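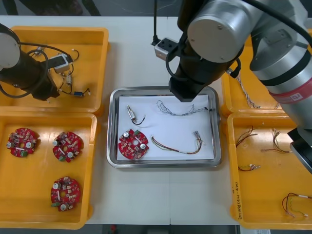
A reply under yesterday's post asks whether the tariff schedule or the rules of origin matter more to a small exporter. Rules of origin, in most cases. A short thread on why.

1/ A trade agreement sets a preferential rate. The goods only get it if they count as originating in a member country. If they fail the test, the ordinary rate applies and the agreement might as well not exist for that shipment.

2/ Two tests are common. The first is change of tariff heading: the finished product must fall under a different heading from its imported inputs. The second is regional value content, a minimum share of the price added inside the bloc.

3/ Take a draft with a value content threshold of 35 per cent. Most assembly firms clear it. Raise it to 55 per cent and many don't, even though the tariff line still reads zero.

4/ Method matters as well. Build-down starts from the export price and subtracts foreign inputs. Build-up adds the local ones. The same product can pass one and fail the other. Check which the annex allows before doing any sums.

5/ Cumulation is where regional deals differ most. Full cumulation counts work done in any member country. Bilateral cumulation counts the two trading partners only. Firms with suppliers in several countries should read this article first. 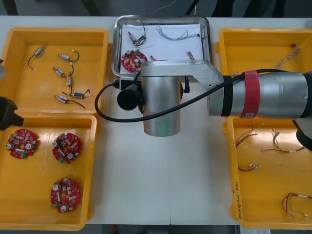
Electric motors with their leads, sorted in a tray.

6/ Then paperwork. Jistus put its cost of certifying origin at about 3,000 a year, spread over few shipments. Where the ordinary duty is 3 per cent, that can wipe out the saving. Stondilen stopped claiming the preference in July for this reason and pays the full rate.

7/ Low use of a preference gets reported as lack of awareness. Often it is arithmetic. The firms know the rate exists and have worked out that it isn't worth claiming.

8/ Next thread: direct consignment rules, and what happens when goods change ships at a port outside the bloc.

14/04/2025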